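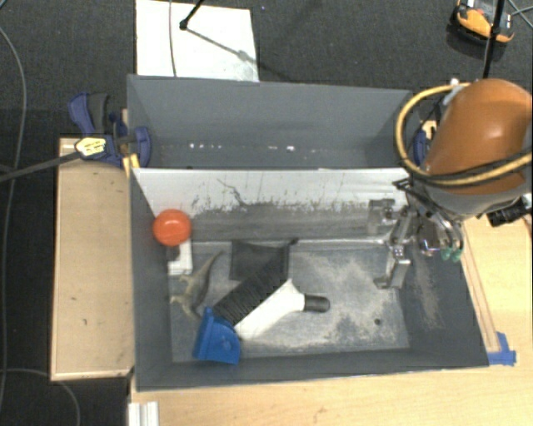 Geum Loudhailer by Roromis
Stock code 342

For marches, vigils, picket lines, student occupations and the sort of public meeting where the microphone was promised by the council.

The Geum is a shoulder-carried loudhailer with a separate hand microphone on a curly lead. You wear the heavy bit and wave the light bit. It weighs 1200 g without batteries, so you can get from the university gates to the town hall steps with it and still have breath left to be cross when you arrive.

Volume goes up to 7. Two is enough for a tutorial group. Five will reach the back of a decent rally, and a vice-chancellor with the windows shut. We keep seven for wind, brass bands and counter-demonstrations, and would ask you to point it away from your own stewards.

There is a siren button. It has a sliding cover, added by Roromis after the first model, on which the siren sat next to the talk switch and a good many moving speeches were cut short.

The record function holds one short message and repeats it until told to stop. Use it for meeting points and route changes. Using it for chants is allowed, but your supporters will notice that you have gone for a sandwich.

What you get
Geum loudhailer, grey
Hand microphone with lead
Fliltik shoulder strap, padded
Foam cover for the microphone
Instruction leaflet (the English is on the back)

What you don't get
Batteries. It takes the Celtedex rechargeable pack, sold separately, or eight ordinary C cells, which every corner shop near a demonstration has just sold out of.

Rain
The horn and body are showerproof. The microphone is less keen, so leave the foam on and keep the lead tucked under your coat in a downpour. Don't store it damp.

Is it legal?
Owning one is. Using one in the street may depend on the time of day, where you are and what you are shouting. Check with your local council before a big event, and if you have agreed a route with the police, take the paperwork with you.

Guarantee
365 days from delivery, covering faults in parts and workmanship. Drops from plinths, statues and the roofs of vans are not covered, however good the cause.

Delivery and returns
Orders placed before noon go out the same day, Monday excepted. Unused loudhailers can be returned in their box. For hygiene reasons we can't take back foam covers once they have been spoken into.

Spare microphones, straps and foam covers are listed under Accessories.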